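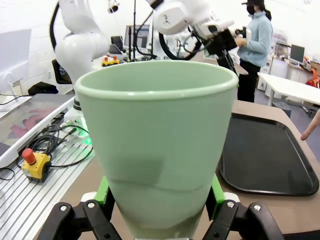 Cimlow introduces shared tray and cup service for workplace tables

ORAL, November – Cimlow, the supplier of everyday tableware to offices, workshops and colleges, today announced the launch of Hokar, a shared service of plastic serving trays, cups and mugs for rooms in which people work and take their breaks at the same tables. The service will open first to customers in Oral and will be extended to other towns once the opening period has been completed.

Hokar has been drawn up for sites that do not have a canteen. In many such buildings, drinks are carried to the worktop, the cups remain there until the end of the day, and whoever needs the surface next must find somewhere to put them. Under the new arrangement, each table is given its own trays. Cups that are in use stand on the table. Cups that are finished with go on a tray, and the tray goes to the sink when it is full or when the table is wanted for something else.

The service was tried out over the summer at premises run by Brakero, where 300 people share a number of large work areas. Before the trial began, Brakero staff gathered every cup and mug that had been left outside the kitchen and found 173 of them, many on window sills and on top of storage units. The same search was repeated at the close of the trial and produced roughly 50.

Trays are supplied in black, with rounded corners and a raised rim. Cimlow considered several shapes before settling on a rectangle, which sits neatly along the edge of a table and can be placed side by side with a second tray where more room is required. Cups are offered in pale green, and mugs in blue with a yellow interior. Further colours may be added in response to demand.

The choice of colour received some attention during the trial. An early set in which the cups and trays were both dark proved unpopular, as it was difficult to tell from across a room whether a tray had anything on it. Light cups on a dark tray removed that difficulty, and the pairing has been kept for the launch.

Customers are asked to agree a fixed place for each tray before the service starts. Cimlow recommends a position near the far side of the table, a short distance in from the edge, so that the working side remains clear and sleeves do not catch on the rim. On round-cornered tables the tray should be kept away from the curve, where it is more easily knocked. 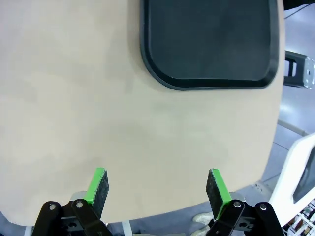 Andor Fodor said that the position of the tray had mattered more than he had expected. "We began by putting it in the middle, and people simply worked round it and left their cups wherever they liked," he said. "When we moved it up towards the back, it started to fill. I would advise anyone taking this on to try two or three places in the first week and to ask the people who sit there. They will have opinions."

He added that he would have liked a smaller tray for the narrow benches. Cimlow has noted the request and will review it in the new year, although no decision has been taken on a second size.

How the service works

Each customer receives an opening delivery based on the number of tables in regular use. The standard allowance is two trays for each large table, together with a supply of cups and mugs agreed at the first visit. Replacement items may be ordered at any time and are sent out with the next delivery.

Washing remains with the customer. Trays should be wiped at the end of each day and washed properly whenever something has been spilt on them. Cups and mugs may be washed by hand in warm water with ordinary washing-up liquid. Scouring pads should not be used on the trays, as they dull the finish.

A printed card is supplied for display beside the sink. It sets out three requests to users: to put finished cups on the tray, to carry the tray with both hands, and to bring the tray back to the table it came from. The last of these was added halfway through the trial, after trays had begun to collect in the kitchen while the tables had none.

Cimlow wishes to make clear that tall cups need some care. A tall cup with a narrow base is more likely to tip than a mug when a tray is lifted at one end, and should be emptied before it is carried. Mugs should be set down with their handles turned inwards so that they do not catch on one another.

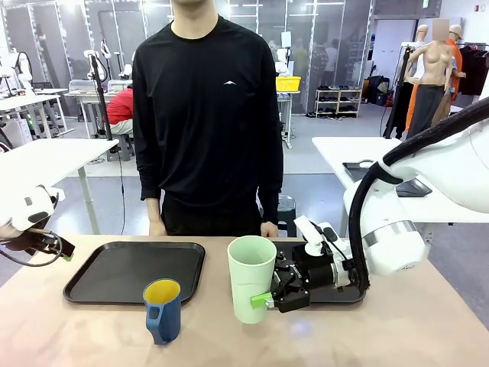
May a customer go on using the cups and mugs already in the building?

Existing cups and mugs may stay in use alongside the new ones, provided that they stand flat on the tray. Cimlow does not ask customers to dispose of anything, and a site may order trays alone if it has enough to drink from.

Setting up a table

For the opening period, Cimlow will send a member of its team to each new site to help with the first morning. The visit normally begins at 8 a.m., before the tables are busy. Everything is taken off the worktop, the surface is wiped down, and the trays are then put in their places. Items that belong to individuals are set aside for collection and are not thrown away.

The visitor will also look at how the room is used. Where there is a walkway between the table and the sink, the tray should be placed on that side. Where a table is shared by people who stand and people who sit, it should be within reach of both. Cables and bags on the floor ought to be moved from the route before anyone carries a loaded tray along it – a point that the trial sites raised more than once.
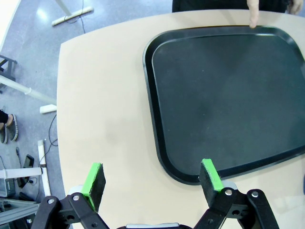

A black serving tray with rounded corners and a raised rim on a light beige tabletop.

Brakero has confirmed that it will keep the service in all of the areas that took part in the trial and will extend it to its meeting rooms. The company has asked for mugs only in the meeting rooms, and for one tray to a table.

Availability

Hokar is available to order from this month by workplaces, colleges and community buildings in Oral. There is no minimum term. Customers who join during the opening period may return unused cups and mugs at their first review and will be credited for them in full. Trays may be exchanged at the same review if the number supplied has proved too high or too low.

Sites wishing to see the trays and cups before placing an order may ask for a sample set, made up of one tray, one tall cup and one mug. Sample sets are lent free of charge and should be sent back in the box provided.

Notes to editors

Cimlow supplies trays, cups, mugs and other everyday tableware to shared workplaces. Its offices and store are in Oral.

The counts given in this release were made by Brakero staff on the first and last mornings of the trial and cover cups and mugs found outside the kitchen. Items on trays were not included.

Requests for interviews, sample sets and further photographs should be addressed to the Cimlow press office, which is open until 5 p.m.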